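Search this site Enter keywords Go

Progress report to the Vastwood Manufacturing Fund
Project: Replacement drive and discharge system for the Fornik pusher dryer
Reporting period: second half of the grant term
Prepared by Manaia Kereama, project lead, Hapeta

1. Where the project stands

The prototype dryer has been assembled, run empty, and run with product. It has logged 267 hours under load on the test floor at Hapeta. The grant agreement asked for 250 before the end of this period, so that milestone is met. The second unit, meant for the customer trial, is on the floor as a bare frame with the main bearing housings fitted. It is five weeks behind the schedule we sent you in March.

The delay comes from one part. The discharge screw housing is cast outside, and the first two castings were rejected at inspection for porosity near the flange. The foundry changed the gating and the third casting passed. We have ordered one spare from the same pattern.

2. Drive

The old Fornik design used a belt drive with a fixed ratio. Changing the drum speed meant stopping the machine and swapping pulleys. The new drive is a geared motor on a frequency inverter, mounted on a hinged plate so the belt guard can come off without disturbing alignment.

Flynn Sutcliffe ran the drive tests. Drum speed held within the limits in the specification at every load we tried, including the overfilled condition in test 14. Motor temperature was higher than we wanted during the long runs. We fitted a separate cooling fan and repeated tests 9 through 14. The readings after that were acceptable and are in Appendix B.

One issue is still open. On restart with a full drum, the inverter trips if the operator presses start twice. We have a software change from the supplier and will load it before the second unit is wired. 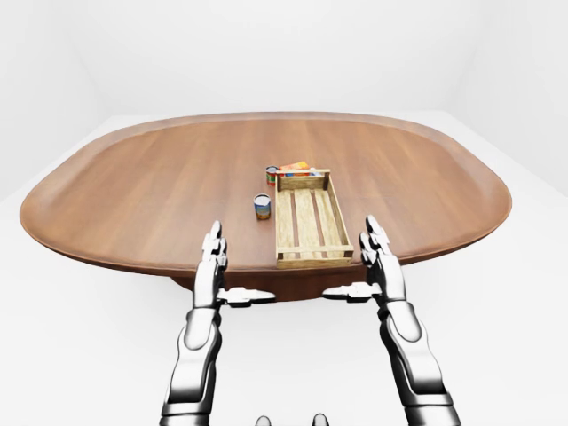
3. Discharge system

The discharge screw was redesigned with a variable pitch at the inlet end. In the old machine, wet product packed there and had to be cleared by hand, usually once a shift. In the test runs we had two blockages in total, both with the finest grade of product and both in the first week. After the clearance at the inlet was opened up by 2 mm there were none.

The scraper blades are wearing faster than planned. We measured them every 40 hours. At the present rate a set will last a little over half as long as the figure in our proposal. We are trying a harder blade material on one side of the drum only, so that the two can be compared on the same run. Results will be in the next report.

The discharge chute was changed from a bolted to a clamped joint. Cleaning time for the chute went from 35 minutes to 12. The seal supplied with the clamp did not hold up to hot washdown and has been replaced with a thicker one.

4. Controls and guarding

The control panel was built in our own shop. It carries the door interlock, the vibration cutout and the overload relay. The vibration cutout was set too low to begin with and stopped the machine during normal filling. It now has a short time delay during the fill stage only, which the safety assessor has reviewed and accepted in writing.

The assessor raised two other points. The emergency stop on the discharge side was hard to reach from the step, so we moved it. The warning label on the drum door has to be larger, and new labels are on order.

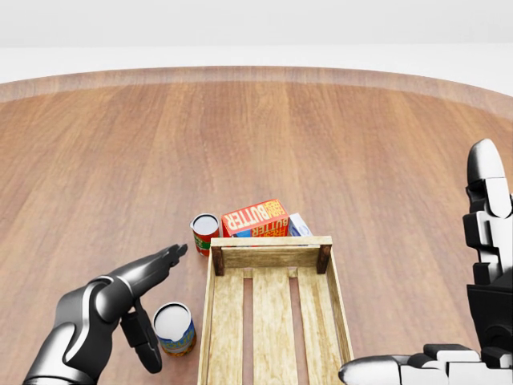
5. Customer trial

Stalluveo has confirmed that it will take the second unit for a trial of three months. Their engineers visited in September and asked for two changes: lifting points on the top cover, and a drain at the low end of the base frame. Both are simple and have been added to the drawings. They also asked whether the machine could be fed from their existing conveyor. It can, but the feed hopper would sit too low by the height of the conveyor frame, so Stalluveo will make a stand at its own cost.

Delivery to the trial site was planned for November. We now expect it in December – the floor there has to be cleared during their yearly shutdown in any case, so the later date does not cost them production.

6. Spending

Spending in this period was $3,614 over the amount planned. Most of that is the cooling fan, the extra machining on the screw and the second set of scraper blades. The rejected castings were not charged to us. Freight came in $1,443 under budget after we combined two shipments of steel plate. That saving is already counted in the overspend figure above.

We are not asking for more money. The contingency line covers the difference and leaves enough for the remaining work. We do ask for approval to move the unused travel allowance into the materials line, as set out in the attached form.

7. Staff

Flynn Sutcliffe moved from half time to full time on the project in July. The second fitter position was vacant for six weeks and is now filled. The vacancy slowed assembly of the base frame but did not affect testing.

8. Work planned for the next period

Fit the drum and discharge housing to the second unit.
Load and test the inverter software change.
Finish the blade comparison on the prototype.
Issue the operating manual in draft to Stalluveo.
Deliver and install the second unit, and train two operators per shift.

The test log, inspection sheets for all three castings and the assessor's letter are attached as Appendices A to D. Questions on the test data should go to Flynn Sutcliffe, and anything on the budget to Manaia Kereama.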